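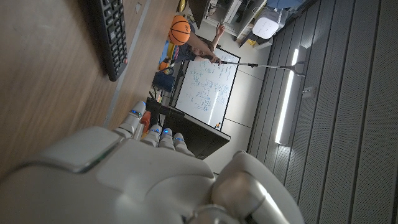

Cada mes de agosto, antes de que vuelva todo el mundo de vacaciones, doy una vuelta larga por la oficina de Keturau con la lista en la mano y un café en la otra. Empiezo siempre por los escritorios, y lo primero que miro es el borde, como el que asoma en la foto, que es donde apoyamos los antebrazos tantas horas.

Revisión de puestos de trabajo, planta 2

Bordes de mesa: bien. Uno astillado junto a la ventana - ya lo he lijado, pero conviene cambiar el tablero.
Sillas: 26 revisadas, 6 con el pistón flojo. Zuzana, la tuya es una de ellas, perdona la espera.
Regletas: ninguna enchufada a otra. ¡Qué alegría, después del año pasado!
Extintores: al día. El del pasillo estaba tapado por un perchero precioso, eso sí.
Salida de emergencia: abre bien, aunque roza abajo.
Botiquín: faltan tiritas y suero.

Tín Phan

Compartido 31 veces

Comentarios (2)

Hedvika Zeman: La puerta ya rozaba en primavera. ¿Se avisa a Rusnák?
Miroslava Baláž: He dejado tiritas en recepción.

Recientes
- Cómo ajustar la altura de la silla
- Simulacro de evacuación: dudas frecuentes
- Luz natural y reflejos en pantalla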